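Paint bench notebook, December 9, 2024

Carrying on with the Enine wall paint, batch 14. Batch 13 is closed out. It sagged on the vertical panel and I don't want to spend any more pigment on it.

Milled the base at 2,000 rpm until the grind gauge read clean, then let down slowly with the Hayat binder. Thickener went in last this time. On 13 I put it in before the binder and got strings that never broke up. No strings in 14. Filtered it anyway.

Four drawdowns on sealed card, two over white and two over black. Hiding is better over white than I expected and still thin over black at one coat. Two coats will do it. The teal-green is the shade Prornham asked for, a step grayer than the July version.
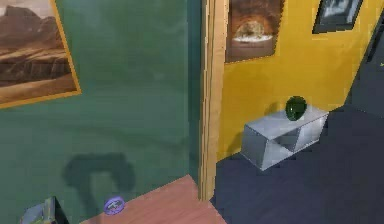

Muted green wall, framed desert picture, shadow low down.

Sheen is the open question. Prornham wants dead flat and also wants it to take a damp cloth, and those pull against each other. I have two panels curing on the rack, one with the extra matting agent and one without. Scrub test is 300 strokes each, same sponge, same weight. Please don't move the panels – the left one is still soft at the bottom edge.

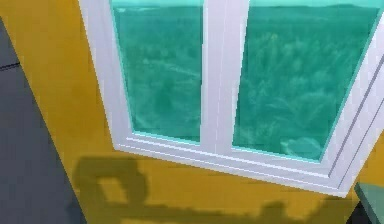 Yellow oxide is running low. There is enough for one more mustard batch if we keep it small. The Parivham yellow is cleaner but goes greenish next to the teal card under the cool lamp, and under the warm lamp I can't tell them apart. Made a note on the swatch cards and put both in the drawer. Whoever orders next, get the old oxide.

pH on 14 was a little low after letdown. Added a few drops of amine and it came up. Wrote the final reading on the can lid, not in here, so copy it across before the lid goes missing like last time. 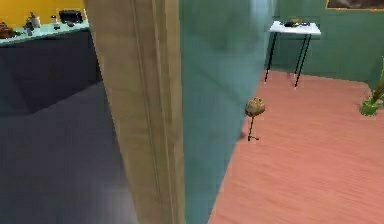 Stirrer two is making the clicking noise again. Tightened the collar and it stopped for one run only. Using stirrer one until the new collar comes.

To do:
Scrub test on both panels
Heat stability jar into the oven
Second coat over black
Wash the filter bags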